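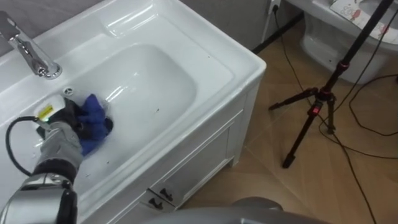

Minutes, Skikuvix trial review, Tuesday, small meeting room, Plambridge office. Started late, projector again. Item 1 was the Skikuvix bathroom cleaning service and whether we sign up after the trial. Américo Veloso took us thru the basin task first as that's the one housekeeping asked for. Blue cloth bunched up in the hand, pressed down on the inside of the bowl near the overflow. Discussion on cloth: does it stay bunched or should it be folded. Skikuvix say either is OK, no special cloths to buy. Housekeeping want one color for basins and another for toilets, agreed, goes in the contract.

Item 2. Cost. Quote is 2503 a month per unit, includes service visits, does not include cloths or cleaning products. Correia site wants in on same quote, Cudville not interested before August. Question whether price drops with two sites. Américo to ask, in writing this time.

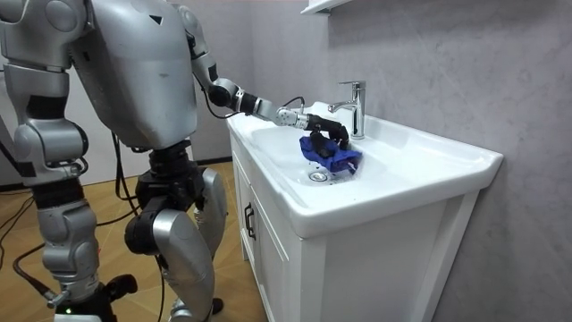 Also under cost: 60 day notice period too long, we want 30 or a break clause. Setup fee still missing from the quote, was promised last meeting.

Item 3. Rooms. 116 bathrooms across both sites if Correia joins. Not all same layout, some pedestal sinks, no vanity. Skikuvix need measurements for the odd ones. Facilities will do a sample of 10 and send the sheet over. Door widths too pls.

Item 4. Safety / cables. Long talk. Housekeeping don't want anything trailing in a corridor while guests are about. Skikuvix to confirm in writing what runs on battery and what needs a wall outlet. Parked untill we have the answer. Insurance also want a copy.

Item 5. Who checks the work. Agreed housekeeping lead signs off each basin during the first month, same checklist as for staff. Mirrors and faucets stay with staff for now, not in the quote.

Actions
Américo: price for two sites, setup fee, notice period
Facilities: measurement sheet, door widths
Housekeeping: cloth colors, checklist copy to Correia
Skikuvix: power answer

AOB: none. Next meeting same room, bring the revised quote.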